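Gripper pads wearing out on one side, anybody else?

Posted in: Handheld grippers and small arms

slowfeed_38
I look after one pair of handheld grippers at Noddale, the ones with the marker cubes, and the left one is making me nuts. Fingertip pads are supposed to go 3000 cycles between swaps. The right side gets there no problem. The left was slipping on thin stuff after maybe half that, and the pad face is shiny on the inner edge only.

So far I've put on new pads (twice!), wiped the slide down, and run the zero routine from the Trivurance sheet. Offset came back at 8 on the left and 0 on the right. I don't love that 8 but the sheet says anything under 10 passes, so I left it. 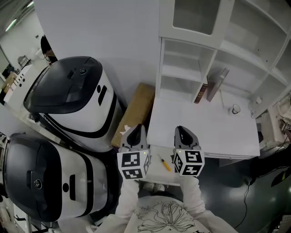 My test piece is a utility knife, blade in, picked up across the handle and held for a slow count. Right side, solid. Left side, it creeps and then rotates out of the grip. I'm thinking the finger mount is bent but I'd rather not pull it apart if there's something dumb I missed.

karaca_kid
An 8 is not fine. I know what the sheet says. Ours started doing the same thing at 6, and by the time it read 9 the pads were only touching along one edge. Pull the finger, check the two screws behind it, then zero again.

What torque are you using?

slowfeed_38
Torque? Hand tight with the short key, ha. Is there a number?

karaca_kid
59 on the little driver, whatever units that thing is in. It's on the last page of the Vatau manual, and the Trivurance sheet skips it completely.

mopbucket
Gonna disagree with the kid a bit. I wouldn't touch the screws first. If you take the finger off you have to redo the cube alignment too, and that ate my whole afternoon last February. Swap the left and right pads and run your knife test again. If the slip moves to the right, it's a bad batch of pads. Takes five minutes.

karaca_kid
He's been through two new sets already, how many bad batches do you want?

mopbucket
Same box though, right?

slowfeed_38
Same box, yeah. OK, swapped them before lunch. Left still slips, right still holds. So it's the mount, sorry mopbucket. Pulled the finger and the lower screw turned with almost no effort. Both are at 59 now and the offset reads 1. Still have to do the cube alignment, so if anyone has a shortcut for that I'm all ears.

mopbucket
No shortcut. Do it with the gripper clamped down and don't let anybody bump the bench.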